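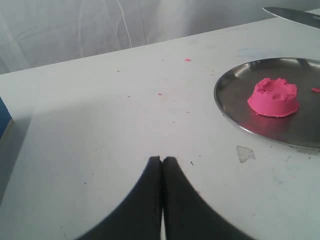

2019-06-30

Adhesion pulls on the Skovgate click plank, second batch. Started late, the Tikiva mortar delivery came in short again and had to ring Pearce to see what they had on the shelf. White top with the pale cloth hung behind it, folds and all, and white is what the Protdale sample range is going to get judged against too, so keep that in mind when reading the shade notes further down. Everything looks darker next to white. Tamsin says use a gray card. Fine, will do next round.

Pulls first. Panels cured the full time this go, not like January when we rushed it for the buyers' meeting. Three panels, all from the same carton. Panel 1 clean break in the adhesive. Panel 2 same. Panel 3 tore the backing off the plank before the glue let go – want Jihad to look at that one before anybody throws it out. It's on the shelf by the sink, taped, marked HOLD.

Carton code ends 1798, writing it down because the label is already peeling.

Jihad thinks panel 3 is a backing problem at the mill. I think it was the trowel, the ridges on that one were deeper at one end and I said so when we set it. Could be both. Need a second carton from a diferent run before we say anything to Skovgate. Do NOT put it in the vendor scorecard yet.

Scorecard while I'm on it. Tamsin wants vendor notes in before the regional buyers do their review. Where we are:

Tikiva – short on mortar 2 deliveries running. Product itself good, no complaints, mixes smooth, stays open long enough. Paperwork slow.
Pearce – had the stock, had it here same day. Driver knew where to put it. Give them the credit.
Protdale – porcelain samples arrived, one chipped corner, replaced without a fuss. Shade is the thing, see below.
Skovgate – waiting on panel 3.

Shade. Laid the Protdale samples out dry against last year's control tile. The gray is warmer than the control, no question, I saw it and Tamsin saw it from the doorway without being told. The sand is fine. The off-white I can't call, kept changing my mind. Look again in the morning with the blinds up and the card next to it. If the gray really has moved the stores will be mixing old and new on one floor and we'll hear about it from the installers first.

Water spot test on the plank joints: left standing 60 minutes, wiped, no swelling at the edges I could feel. One joint a bit rough but it was rough before, I'd marked it. Overnight one goes on tonight, Jihad is in early and will wipe it. Jihad – blue tape is the start line, write the time on the tape and not on the plank please.

Trowel. Ordered a new one, same notch. Old one goes in the scrap bin after panel 3 gets argued out, not before, need to measure the teeth.

Also out of mixing buckets, the last good one has a crack. And the scale wants its battery done, it drifted twice while I was weighing out thinset so I reweighed the lot. Numbers in the sheet are the second weighing.

Tomorrow: off-white again, teeth on the trowel, call Skovgate for another carton (ask for the run number, dont let them just say same spec), set the new panels if the mortar shows up.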